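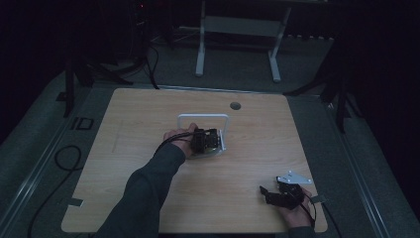
Ticket 2091
Category: Teleoperation > Leader/follower arms
Status: Resolved

Opened by Natalie Naylor, Garside site

Problem: the right follower gripper stops closing part way through a demonstration. The left one is fine. The operator squeezes the right leader handle, the follower jaw moves in, then it hangs at roughly half open and stays there until the handle is let go completely. After that it works again for a few tries. We are recording the cup-stacking task on the Nisutum set-up and I have had to throw away most of a morning's takes.

Software is the current Resier release, no changes on our side since the last good session in June. Arms were recalibrated at the start of the day.

What I have tried so far:
- Restarted the recorder. No change.
- Swapped operators. Same fault for both of us.
- Ran the right arm on its own with the left unplugged. Same fault.
- Dropped the recording rate from 50 to 20 frames a second. No change, put it back.

Reply from Hidetex support

Thanks for the detail. Please send the gripper servo log for one bad take, and tell us whether the number for the leader handle keeps changing while the follower is stuck. If the leader reading carries on and the follower doesn't, the fault is on the follower side. If the leader reading freezes as well, look at the handle and its cable first.

Update, Natalie Naylor

Log attached. The leader reading freezes. It gets to 200 and sits there, although the operator is still squeezing. The follower is doing what it is told, so I was looking at the wrong arm.

Reply from Hidetex support

Agreed, that is the leader. Two likely causes. One is the cable being pulled tight when the wrist turns. The other is calibration - if the handle wasn't fully closed when you pressed the key for the closed position, the software treats everything past that point as the end of travel.

Please power down, take the handle off its mount and move the jaw by hand through the full range. It should feel even all the way. Then power up, leave it on the bench and watch the reading while you close it slowly.

Update, Natalie Naylor

Done. The jaw moves evenly with the power off. With the power on it still stops at 200 with the cable lying slack, and wiggling the plug makes no difference. Redid the calibration for that handle only, holding it hard shut for the closed position. It now reads through to the end.

Recorded 3 test demonstrations after refitting it, all with full closure on the follower. Will run a longer session before closing this.

One request - the calibration screen accepts whatever position it gets. A warning when the range is much shorter than on the other hand would have saved us the morning.

Reply from Hidetex support

Passed on as a feature request. For the takes you already have, don't try to rescale the gripper values. The follower never closed properly on the cup, so the camera footage and the joint data both show a weak grasp. Record them again.

Update, Natalie Naylor

Full afternoon session, no hang. Old takes deleted. Please close.

Tags: gripper, calibration, leader arm
4 people found this helpful | 6 comments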